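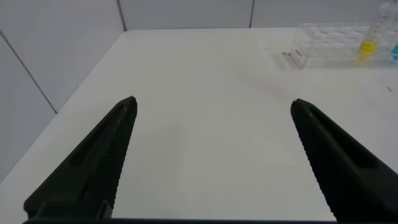 Itberg Son, garra de dois dedos, aberta sobre a bancada. Atrás, suporte transparente com tubo de líquido amarelo.

Itberg Son – Garra paralela para manuseio de tubos e suportes
Categoria: Automação de laboratório > Garras e acessórios
Disponibilidade: sob encomenda
Preço: sob consulta (ver "Orçamento" mais abaixo)

Resumo
Garra elétrica de dois dedos para braço colaborativo. Dedos pretos foscos, face interna com estrias finas. Feita para tubo de plástico com tampa, suportes leves, frascos pequenos. Não é garra de carga. Quem precisa levantar caixa, ver linha Tristthorpe.

O que vem na caixa
Garra Son com cabo de 25 cm
Par de dedos estriados (montado)
Flange adaptador, 4 furos
Parafusos e chave
Guia rápido em português e inglês

O que NÃO vem
Braço
Controlador
Câmera de punho e suporte da câmera
Fonte (a garra puxa do braço; se o seu não tem saída na ferramenta, pedir o kit externo)
Suportes de tubos, consumíveis

Perguntam muito da câmera. Vendemos à parte, ou monta a sua. Só avisar antes, muda o flange.

Dados
Acionamento: elétrico, sem ar comprimido
Dedos: intercambiáveis, dois parafusos por dedo
Massa da garra: 600 g
Carga recomendada: até 300 g com o dedo estriado
Montagem: punho do braço, qualquer orientação
Limpeza: pano com álcool. Sem autoclave, sem imersão
Garantia: ver contrato. Dedos são peça de desgaste, ficam de fora

Antes de pedir orçamento
Mande junto, senão volta e-mail e perde-se uma semana:
– modelo do braço e versão do software
– diâmetro do tubo, com e sem tampa
– altura do tubo que sobra acima do suporte (é aqui que dá problema quase sempre)
– foto da bancada vista de cima
– distância até as paredes, se for dentro de cabine ou recinto fechado
– se o suporte é fixo ou se alguem tira e põe na mão

Suporte solto: prever gabarito ou batente na mesa. Custa pouco e entra no mesmo pedido. Suporte transparente com câmera: reflexo atrapalha detecção, peçam teste antes de fechar. Às vezes resolve com luz, às vezes troca-se o suporte por um opaco. O teste fazemos nós, só mandar o suporte e uns tubos vazios. Vazios mesmo, não aceitamos amostra.

Orçamento – o que costuma ficar esquecido
Garra e braço todo mundo lembra. Falta quase sempre:
– dedos de reserva (um par por posto, no mínimo)
– horas de integração. Conte com mais ou menos 25 horas para um posto simples, pegar tubo, pôr em outro suporte
– avaliação de risco da célula. Obrigatória, e não está no nosso preço
– treino da equipe, meio dia
– mesa rígida. Bancada que balança não serve, já recusamos instalação por isso
– espaço livre para o braço girar com a garra aberta, não fechada

Quem compra com verba de projeto: fechamos proposta em duas linhas separadas, equipamento e serviço, é só pedir. Proposta vale até o fim do mês de emissão. Pedidos para entrega em julho precisam de confirmação antes, a fábrica para para inventário.

Opções
Dedo estriado (padrão) – tubos, tampas de rosca
Dedo liso – cartões, lâminas em estojo, caixas pequenas
Dedo em V – tubo único, sempre do mesmo diâmetro
Kit câmera de punho – flange alto + cabo
Software Sarnura – sequências prontas de pegar e pôr, licença por posto. Opcional, a garra funciona sem

Trocar o dedo obriga a refazer o ponto zero. Dez minutos com o guia na mão.

Compra ou aluguel
Temos unidades para aluguel, mínimo um mês. Faz sentido para quem ainda não sabe se o fluxo compensa. Metade do aluguel abate na compra se a encomenda sair durante o contrato. Unidade de aluguel vai só com dedo estriado, os outros pagam à parte.

Dúvidas rápidas
Segura tubo sem tampa? Segura, mas reduza velocidade do braço e valide com água primeiro.
Tira a tampa? Não. Para isso é preciso módulo de destampar, outro produto.
Serve em braço antigo? Depende da saída na ferramenta. Mandar modelo.
Dá para usar duas no mesmo braço? Com flange duplo, sim. Atenção ao peso, sobra menos para o tubo.
Vocês instalam? Sim, deslocação orçada à parte.

Contato
Orçamentos e prazos: Mafalda Cunha
Compatibilidade, testes com tubo e suporte: Jin-sol Ban
Atendimento técnico por telefone só de manhã, até 12h. Fora disso, formulário, com o número da proposta no assunto por favor.

Downloads
Desenho do flange (PDF, STEP)
Guia rápido
Lista de verificaçao da bancada
Modelo de proposta em duas linhas

Ver também: dedos avulsos | kit fonte externa | linha Tristthorpe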